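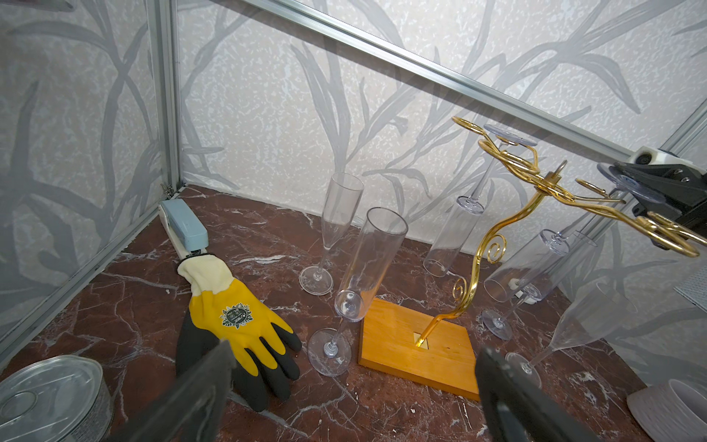 Gaurav Bhardwaj wrote to ask why anyone needs a rack for plastic champagne flutes, when a cardboard box costs nothing and you can throw it in the garage. It's a fair question, and if your flutes come out once a year we'd go with the box.

Drostik Stemware Rack, gold metal
$39
In stock

We've sold a few of these racks from different makers and most of them went back. The catalogs all promise a "bar experience at home." What you get is metal bent so a glass can hang from its foot. The Drostik does that. We kept it because the slots are wide enough for the cheap plastic flutes people really own, and because the returns have been low so far.

What it's good for
Hanging clear plastic flutes upside down so dust stays out of the bowl. Tall narrow flutes are a pain in a cupboard, they tip if you close the door too hard and then they roll. Hanging by the foot, they mostly stay where you put them.

What it's less good for
Heavy crystal. Drostik says it's fine. We haven't tested it with crystal and we wouldn't hang our own there. Wide wine glasses will bump into each other, and anything with a thick foot may not slide in at all. Measure the foot first. The slot takes a base up to 80 mm across, and that's a tight 80.

The finish
The maker calls it "heirloom gold." It's a gold finish on metal. It looks good from across the room and we have no idea how it will look in ten years, whatever the box says. Wipe it with a soft cloth and skip the scouring pad. The maker also claims the slots were tested through 3,000 uses. We asked how and got the same sentence back.

Flutes
Not included, in spite of the picture on the carton. We carry the Brosar clear plastic flute, sold in sleeves of 100, which is more than most households want. Ask at the counter and we'll split a sleeve. They have a slender stem and a round base, and the base fits the Drostik slot. We'd hand wash them. Brosar prints "top rack safe" on the sleeve, but the ones Áine Kinsella ran through her machine came out cloudy, so believe who you like.

Setting it up
It comes in one piece and needs no tools. Put it on something flat. A polished stone counter is fine, though we'd stick felt pads underneath, and those aren't in the box either. Load from both ends toward the middle or it gets front heavy. Slide each foot in all the way. If it catches near the top, take it out and start again, don't push. Plastic stems snap.

The Urner model
People ask. It's bigger, it costs a good deal more, and as far as we can tell it's the same idea with a nicer carton. We can order one if you insist.

Returns
Unused, in the box, with the receipt. Scratches around the slots count as used. If yours arrives bent, tell us before you try to bend it back.

Price checked February 26, 2022. The Nigam rack that used to be listed on this page is discontinued and we don't have parts for it.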